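Shop > Storage > Wire Baskets > Karkau Wide Basket

Search products
Enter keyword or item no.
Go

Karkau Wide Wire Basket, Item 134

I've been selling baskets at Nilico for years and this is the one I keep taking home! It's a wide, low rectangle in wire mesh, made for us by Munano, and I own two of them already (one for blankets, one for whatever the kids drop in the hallway).

The first batch had handles that pinched your fingers, and I heard plenty about that. The new ones fold out flat and stay put when you lift — much nicer. The mesh is fine enough that crayons don't poke through, though a skinny pencil might.

Price: $34
Ships in: 2 days
Care: wipe with a damp cloth, dry right away, please don't leave it out on the porch all November like I did
Fits: the bottom shelf of our Deák bookcase, with almost an inch to spare

You can get a cotton liner too, but I'd skip it for toys. Crumbs shake right out of bare mesh, and you can spot the thing you're after from the side without dumping everything on the rug. For yarn or anything knitted I'd say go ahead and line it, so the loops don't snag.
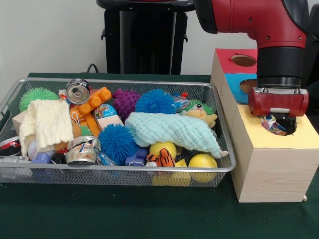 Wide basket with silver rim, packed with toys. Shape sorter not included.

Back in stock Jun 7, 2019. If you want a matching pair, put a note in the order box and I'll pick two from the same batch.

Contact us | © Nilico | Back to top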